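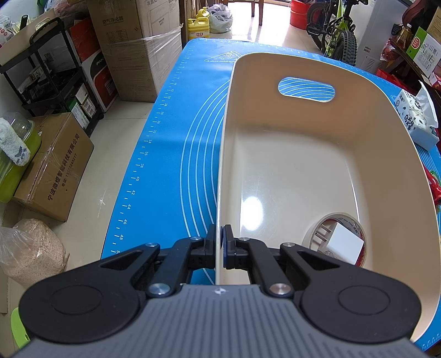 Asunto: Re: [mudanza-taller] cajón beige, ¿qué va dentro?

Hola a todos:

contesto rápido que salgo a las 14 y no vuelvo hasta el martes.

El martes alguien escribió:
> Buenas. Estoy con las cajas de la segunda planta y no me aclaro con
> el cajón beige grande, el de plástico con el asa ovalada. En la hoja
> de Puneo pone "varios mesa" y nada más. Dentro hay un rollo de
> precinto y un cargador. ¿Lo cierro así? ¿Va con lo de la mesa azul o
> con material de oficina? Y otra cosa: ¿las bases de corte se enrollan
> o van planas? Lo pregunto porque en la otra mudanza llegaron dos
> con marca de doblez y no hubo manera de quitarla.

No, no lo cierres. Ese cajón va el último, es el de "abrir primero". La idea es que al llegar tengamos a mano lo que hace falta la primera hora y no andar rajando cajas como la otra vez. De momento tiene el precinto transparente y el adaptador blanco, falta todo lo demás:

- los dos cúter y las tijeras buenas (las malas a la basura, por favor)
- rotuladores, los gruesos
- la regleta
- las llaves del armario, en un sobre y con el nombre puesto
- papel de cocina

El adaptador que no se quede suelto encima del precinto, que luego se cae al fondo y con el traqueteo las patillas rayan el plastico. Bolsita con cierre y su cable enrollado al lado. Si no aparece el cable mirad en el cajón de Vekari, yo creo que acabó allí.

El precinto: quedan 6 rollos en el armario de la entrada, coged de esos para cerrar las demás y el del cajón ni tocarlo. Es para allí.

Las bases de corte PLANAS. La azul grande se queda en la mesa hasta el final, que es donde estamos montando, y luego entre dos cartones y de pie contra la pared de la furgoneta. Nada encima. Y fuera del sol, que se comban.

Numeración: vamos por la 28, la siguiente es la 29 aunque falten etiquetas en medio - ya las cuadraré yo con la hoja. El cajón beige no lleva número, lleva cinta roja por los dos lados cortos. Sin tapar el asa, que si no no hay quien lo levante.

Lo de Brimby no lo toquéis, vienen ellos a por sus cosas. Si llaman, extensión 333.

Ah, y si a alguien le sobra papel de burbuja que lo diga por aqui, para las lámparas no llega.

Un saludo y perdón por las prisas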